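Ticket 54 — Dusent bench, sharp items in shared work area
Opened 07/05/2019
Status: Open, waiting on sign-off
Site: Skosow

Reported: the sorting task was started with a utility knife on the table and no entry for it on the setup sheet. The cell rules (section 8) say any blade has to be listed before the arms are powered.

Checked the sheet. It covers pens and markers only. Scissors are missing too. The task file came from Vakura and was written before section 8 was added, so the sheet passed without a warning.

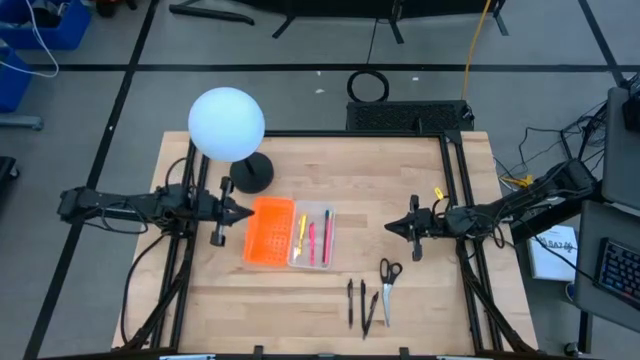 Changed the sheet template so blades and scissors have their own line. Operator must confirm the knife is retracted and locked before placing it. Hands stay outside the table frame until both arms are stopped — pausing the task does not count as stopped.

Lowered the speed limit from 49 to 30 percent for any run with a listed blade. The Ngui controller kept the old value after a reload, so set it again after each restart and read it back.

Still to do: same template change on the second bench. Full rule review stays in November.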